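Cultbridge Demo Kit

Teleop recording package for small-object hand tasks

Hi, and thanks for stopping by! I'm Hubert Michalski, and I put the Cultbridge kit together because I got tired of showing up to a recording day with four bags of odds and ends and no plan. If you're trying to teach a dexterous hand to pick things up and put them somewhere sensible, you need a lot of examples, and you need them to be clean. The kit is what I use to get them.

What's in the box

The recording software comes on a USB stick (yes, I still ship one, venue internet is venue internet). You also get 7 task sheets, a slotted wooden organizer, a bag of little blocks, a set of cards, a roll of floor tape and the cable pack. You bring your own arm and hand, your own laptop and a table. I don't sell arms. I get asked every week and the answer hasn't changed.

The organizer is my favorite part, so let me go on about it for a second. It has a row of narrow compartments, and that makes it a much meaner target than an open bin. With a bin, your operator can be sloppy and the episode still counts as a success. With a slot, the fingers have to come in at a decent angle and let go at the right moment, and the model has something worth learning from. Radosław Krawczyk at Faltness talked me into it after I'd been defending bins for far too long — he was right and he's been very nice about it.

How a session goes

One person drives the hand, one person sits at the laptop. The laptop person starts the episode, watches the streams come in, and marks it keep, maybe or toss the moment it ends. Please do the marking right away! I've tried leaving it for the evening and by then every grasp looks the same.

I run blocks in sets. Reset the table, shift the organizer a little, move the cards, go again. The moving around matters more than people expect. My first batch had everything in exactly the same spot and the policy learned the spot, and I had to throw most of it out, which hurt.

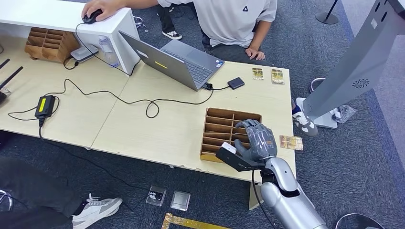 Block and organizer task, with the hand coming in over the slots.

You don't need a tidy lab for any of it. I've recorded in halls, on carpet, with people walking by, and the kit is built for that. Background clutter is fine and even useful. Clutter you trip over is a different story, so use the tape.

What you can expect to collect

My biggest set so far is the Pundport one, which came to 2,237 kept episodes. The starter set that ships on the stick has 660 of them, sorted by task sheet, so you can train something small before you've recorded a single episode yourself. Try that first. It's a nice way to find out whether your pipeline reads the files properly, and you'll be in a much better mood on recording day.

Each episode saves joint positions, hand positions, the camera streams and the keep/maybe/toss mark, all on one clock. If a stream drops out partway, the software flags the episode and asks you what to do with it. It won't quietly fill in the gap. Older versions did, and I'm sorry about those.

Things I'd want to know before buying

The software needs to be set up once for each model of hand, and that takes a bit of patience. There's a setup page for the hands I've worked with, and if yours isn't listed, write to me before you order and I'll tell you whether it's a quick job or a slog. Two-arm recording works, but only the last three task sheets were written with it in mind.

The cards are hard. They lie flat, and most hands really struggle to get a fingertip under one. I left them in because people who get past the blocks always want something nastier, but don't start there or you'll have a grumpy operator by lunch.

Write straight to an external drive if you can. Camera streams eat space like crazy, and I've had a laptop fill up mid-session (mine, at Vídalín, with people watching).

What's new in the February update

— Episodes can be marked from the keyboard, so you don't have to chase a button with the mouse
— Task sheets now print properly on letter paper
— The review player remembers where you stopped
— Fixed the bug where "maybe" episodes turned up in the "keep" folder on export

Ordering

Kits are packed by hand and go out in small batches. Spare organizers and block bags can be ordered separately, and you'll want at least one spare organizer, so you can set up the next station while the first one is running. Schools and student teams, drop me a note through the contact form and tell me what you're working on. I like hearing about it, and there's a lower price for you.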